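How full should a shelf be before the robot starts?
Kamala Pillai
We're writing house rules for our walking robot at Sopacua, and we disagree about the shelf. I like the black pads spaced out along the yellow top, with small parts kept on the level below. 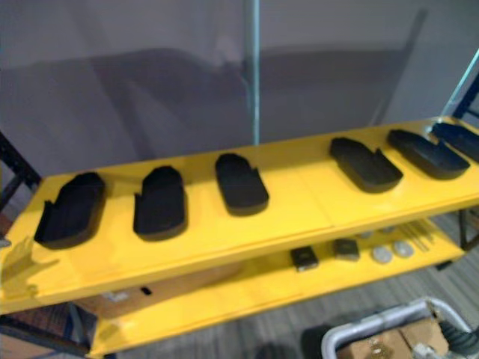 Obed Tsikata
Spacing is good, friend, but write down the gap too! We settled on 2 inches and arguments stopped.

My other rule is one piece per grip, taken by its end.
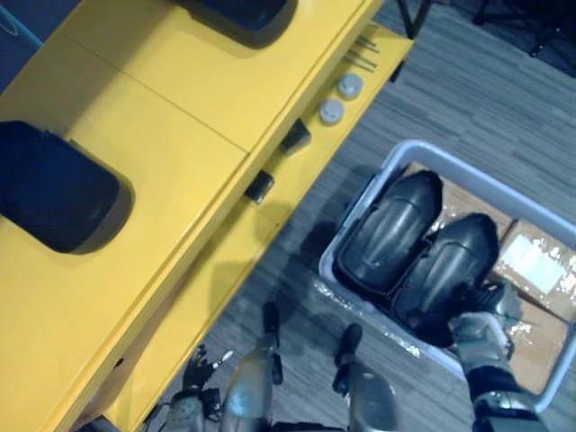

Right hand on a black piece in the bin

Saranya Devadiga
Do tape a line on the carpet for the bin, and keep dividers between pieces.

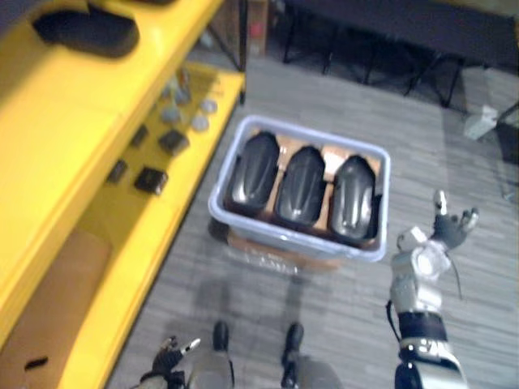

Related: Who signs off on the stop button check?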